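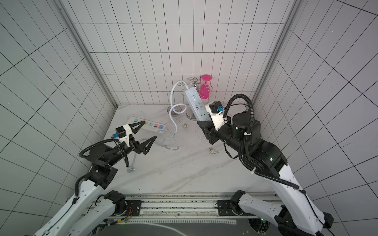 Jennylyn Dumlao said the ferry wouldn't run in June, and that anyone who believed the notice at Surico pier would be sleeping on the bench. Rowena had bought her ticket by then. It cost 1190 and had the wrong name on it, Lorna Quiambao, but the man in the booth wouldn't change it.

She sat down with her bag between her feet. The water was flat and grey. At the far end of the pier a boy was mending a net, badly, and starting again.
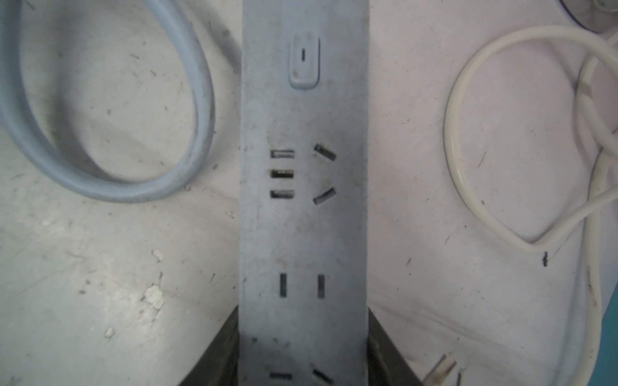

"Is your mother still in the house at Marquez?" Jennylyn asked.

"She moved in with my aunt after the flood."

Jennylyn nodded and peeled an orange. She had crossed 19 times, she said, and been sick on most of them. She gave Rowena half.
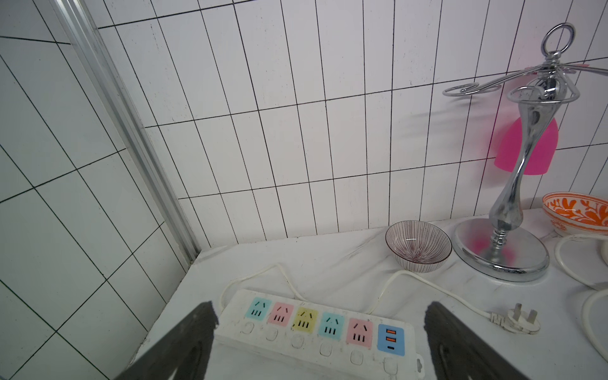
By four o'clock the wind had got up and the booth was shut. Rowena read the letter again. It was short - her aunt wrote as if she paid by the word - and it said to bring the blue coat and not to tell Shiela. Rowena had told Shiela the same evening. The coat was at the bottom of the bag, under the shoes.

A light showed beyond the breakwater, then went behind a swell and came back. Jennylyn stood up and brushed the peel off her skirt.

"Well," she said. "It's running."
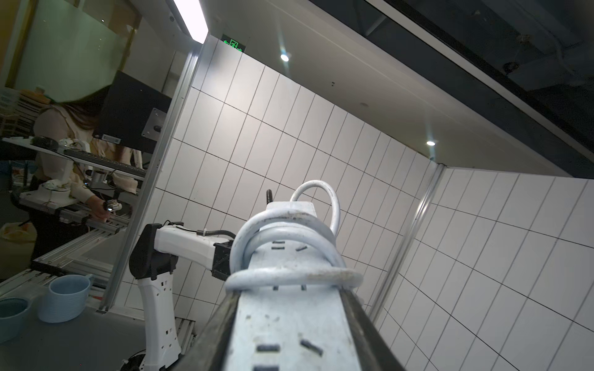

Part Two: The Crossing

There were 40 seats and the two of them took the ones by the door. When the man came for the tickets Rowena said she was Lorna Quiambao, and he tore the corner off and moved on.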